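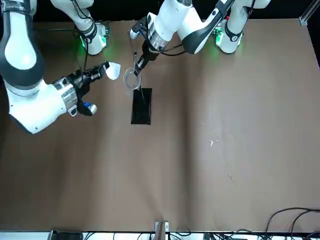
作業台にクラフト紙を敷くようになってから、片づけがずいぶん楽になりました

台所の隅でも物置の一角でも、手仕事をする台というのは、気がつくと接着剤の跡やら鉛筆の粉やらで、なんとも情けない姿になっているものですよね。うちの台も長いことそうでした。濡れぶきんで拭いて、乾拭きして、それでもボンドの丸い跡だけがしっかり残っていて、爪でこりこりやっているうちに日が暮れる、という具合です。

それで、茶色いクラフト紙をロールで買ってきて敷いてみたのが最初でした。新聞紙でもいいのですが、インクが手や布に移りますし、つなぎ目に針やネジがもぐりこむんですよ。ロールの紙なら一枚でさっと覆えますから、そこだけでもありがたいです。

敷き方のコツを少し書いておきますね。

ロールから切った紙は、どうしてもくるんと丸まろうとします。前の晩に反対向きにゆるく巻いて、輪ゴムをかけておいてください。朝にはだいぶ素直になっています。急ぐときは裏からアイロンを低めの温度で、スチームなしで。スチームを入れると紙が波打って、あとがかえって大変です(一度やりました)。

大きさは、台の縁から手のひら一つぶん余るくらいに切ります。余ったところを下へ折りこんで、裏側をマスキングテープで留めます。表側に貼ると袖口が引っかかって、夏などは腕にぺたぺたくっついて気持ちが悪いのです。角は贈り物を包むときと同じように、三角にたたんでから留めるときれいにおさまります。

紙がたるんできたら、霧吹きをほんの少しだけ、遠くからふわっと。乾くとぴんと張ってくれます。障子を張るときと同じ理屈ですね。ただしかけすぎは禁物です。

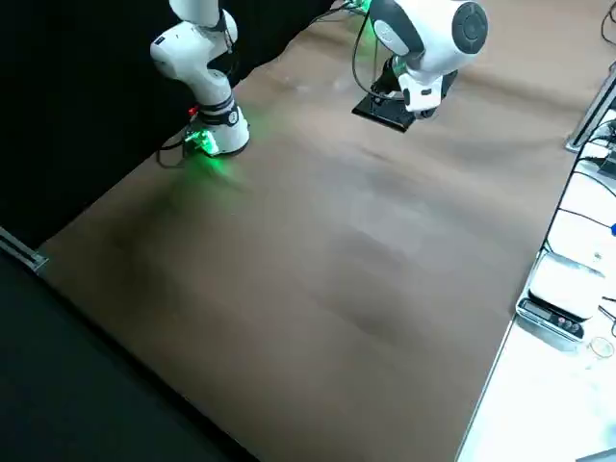 それから、紙の上には遠慮なく書きこみましょう。寸法でも、買い足すものでも、煮物の火を止める時間でもかまいません。私は左の隅をメモの場所と決めていて、張り替えるときにそこだけ切り取り、台所の引き出しに入れてあります。あとから読み返すと、何のことやらさっぱりわからない数字もまじっていますけれど、それもまた楽しいものです。

以前このページにお便りをくださったTanveer Lodhiさんは、紙を2枚重ねて敷いておられるそうです。上が汚れたらはがすだけで、すぐ次の作業に移れるのだとか。さっそく真似をしてみたら、これがとても具合がいいんです!下の紙が少しクッションになって、字も書きやすくなりました。

カッターを使うときは、紙の上にかならずカッターマットを置いてくださいね。紙だけでは刃が台まで届いてしまいます。油を使う手入れ、たとえば包丁の柄やまな板にオイルを塗るようなときは、下に古いビニールのクロスをはさんでおくと、しみが台に抜けません。

はがした紙にも、まだ出番があります。きれいなところは野菜を包むのに、少し汚れたところは揚げ油を吸わせて捨てるのに。細かくちぎって丸めれば、梅雨どきの長靴の詰めものにもなります。接着剤や塗料のついた部分は台所では使わず、住んでいる町の決まりどおりに捨ててください。

張り替えは、私は金曜日の夕方にしています。週末を新しい紙で迎えると、それだけでなにか作りたくなってくるんですよね。今週は椅子の脚に貼るフェルトを切る予定です。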